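The Hands at Station Nine

The night shift at Oltard started with the lights already low. I signed in, pulled the headset down, and took hold of the two grips. Nearly 309 miles away, in the Stadton building, the arm took hold of the air.
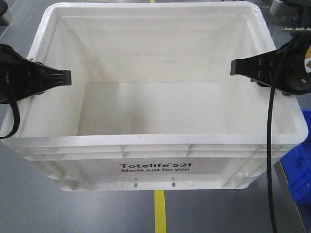
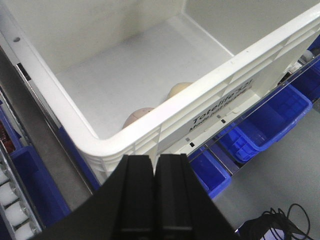 Fiction | By the Oson Stories desk | Posted 10/11/20

The job was balls and a tote. Pick up a ball, carry it over the rim, let go, come back. Mustonen paid by the accepted run, and a run was accepted when the arm did what a calm person would do. The arm was supposed to learn from my runs. By May they wanted it doing the job with the grips hanging on their hooks.

I had done 1,129 runs by then. You stop looking at the whole picture after a while. I looked at the rim. The rim was where people failed. They came in low, knocked the plastic, and the run went to the bin with a note that said "contact."

On run 1,130 I got the ball up and stopped. I had an itch under the headset strap. I held the left grip still, scratched with my right hand, and went on. The run was accepted.

I forgot it. I did my hours, drove home, slept, and came back. That went on for three weeks.

Then they let the arm try by itself, and those of us on shift were told to watch and keep our hands off. It came down over the tote, closed on a ball, and lifted. At the top it stopped. It waited about as long as it takes to scratch behind your ear. Then it carried the ball over the rim, high and clean, and let go.

"What's it doing?" said the man at the next desk.

"Checking the rim," I said.

It did it again on the next one, and the one after that. The lead wrote something down. She asked if any of us paused at the top of the lift, and the room said no, so I said no too.

They wanted the pause out. They asked for more runs, quick ones, to cover it over. I gave them quick ones until my wrists hurt. My count went to 1,255, then to 1,344, and the pause got shorter. On my last night I watched it work the tote alone for an hour. Most lifts went straight through. Once, near the end, it stopped at the top and waited.

I hung the grips on their hooks and signed out.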